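Workshop > Notebooks > Board recovery > Bench 2

Saturday, 13:20. Dell desktop board, CPU out to fixture

Entry by L. Zapata. Initials of anyone amending go in the margin.

Unit is one of 46 in the Skomholm lot. Case left on its side, board not removed from the chassis. Heatsink off before lunch (Ferenc), old paste cleaned from the heat spreader with isopropyl and lint-free wipes. Cloth changed after each pass.

1. Checks before touching the socket

Supply unplugged, power button held for a few seconds. Blue-topped capacitors by the chokes look flat, no residue. The larger silver ones near the Dell logo also look fine – Conall wants these noted on every board from this lot, so noted.

2. Processor and parking fixture
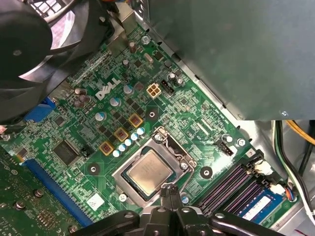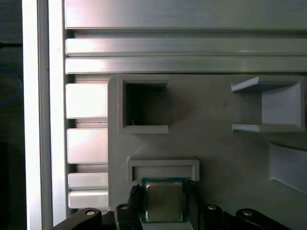 CPU in the socket on the Dell board (first), and a CPU at the gray printed panel with the slot (second).

3. Fixture notes

- Panel is Nilton's print, bolted up on the aluminum extrusion. Slot takes the substrate edge, so grip on the sides only and keep off the gold contacts.
- Lip of the slot could use a small lead-in chamfer. Ask Nilton before he prints the next one.
- Deep square pocket stays reserved for now. No screws in it, please.
- Wipe the panel down between boards. Print dust gets everywhere after sanding (800 grit, then 1,000).

4. Open

Markings on the heat spreader are faint. Read them under the ring light and enter the part number in the Farkex sheet, column D. If illegible, write "unread" and leave the cell yellow.

Retention lever: lift fully before removal, lower it again on the empty socket. Socket cover goes on the same hour.

Abelardo has the tray labels. Need 13 more.

2 comments · 0 shares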